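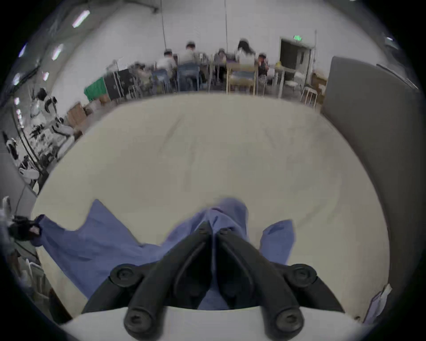

4 min read

How I Get Dye Stains and Mystery Marks Out of Cotton Napkins

Posted 05/11/2024

I have a drawer full of cloth napkins and I love every one of them, including the ugly ones. I gave up paper napkins when we moved to Hulbridge, mostly to save money, and then I discovered that cloth napkins get used for everything. Spaghetti sauce, sure. Also bike grease, and whatever was on the dog. So I got pretty good at stains, and people keep asking me how, so I'm finally writing the whole thing down!

Before you start

You'll need a plastic dishpan or a clean sink, plain dish soap (the cheap clear kind is great), oxygen bleach powder, white vinegar, an old soft toothbrush, and a couple of light-colored towels you don't care about. Please don't use chlorine bleach on colored cotton. I did that once to a set of blue ones from a market stall in Cillport and they came out looking like a map of the moon.

Check that the color holds, too. Wet a corner, press it hard into a white paper towel and look. If color comes off, wash that piece by itself in cold water and skip the long soak further down.

Step 1: Figure out what you've got

Grease looks like a darker patch that never seems to dry. Food and drink stains usually have an edge to them, like a ring. Ink is ink. If you can't tell, treat it as grease first. Dish soap won't hurt a wine stain, but hot water can set a gravy or egg stain for good, and then you're stuck with it.

Spread the cloth out on something pale and look at it in daylight. I find spots by the window that I'd swear weren't there under the kitchen light.

Step 2: Grease first

Put a drop of dish soap right on the mark, dry, no water yet. Work it in with your fingertip or the toothbrush, going from the outside toward the middle so the spot doesn't spread. Give it ten minutes. Then rinse from the back of the fabric with cool water, so you're pushing the mess out the way it came in.

If the spot still feels a little slick, do it again. Old grease on a heavy weave (I have some thick ones from a brand called Evesier that soak up everything) can take three rounds. It's boring. Put the radio on.

Step 3: The long soak

Follow the directions on your oxygen bleach for how much powder to use, and stir it into warm water until you can't feel any grit on the bottom. Warm like a baby's bath, no hotter. Push the napkins all the way under and put a dinner plate on top if they float.

I soak mine for 270 minutes. Yes, that's weirdly exact! It's the longest setting on my old kitchen timer, and it works, so I've never changed it. Overnight is okay for plain white cotton. For anything bright I'd pull it out sooner and take a look.

One more thing about the dishpan. Don't seal a lid on it, ever. Oxygen bleach gives off gas while it works and it needs somewhere to go.

Step 4: Wash, then look again

Run a normal wash on warm with your regular detergent. When it's done, don't go straight to the dryer! Hold each one up to the light first. Dryer heat will bake in whatever is left, and a faint stain you could have fixed is now a permanent part of your table setting. If you still see something, go back to Step 2.

For yellowish marks that hang on after all that, I lay the wet cloth outside in full sun for an afternoon. Great for whites, risky for dark colors.

Step 5: Getting them soft again

All that soaking can leave cotton kind of crunchy. I pour half a cup of white vinegar into the rinse (never in the same water as any bleach) and shake each napkin hard before I hang it up. My drying rack is a fold-down Sugiyama I found secondhand, and it fits 9 napkins if I overlap the corners.

I don't iron for everyday meals. I smooth them flat with my hands while they're still a bit damp, fold them in quarters and stack them under a heavy cookbook.

What about ink?

Rubbing alcohol on a cotton ball, with a folded towel underneath. Dab, don't rub, and keep moving to a clean part of the towel. Ballpoint usually comes out for me. Permanent marker usually doesn't, and those napkins go in the rag bag for window washing.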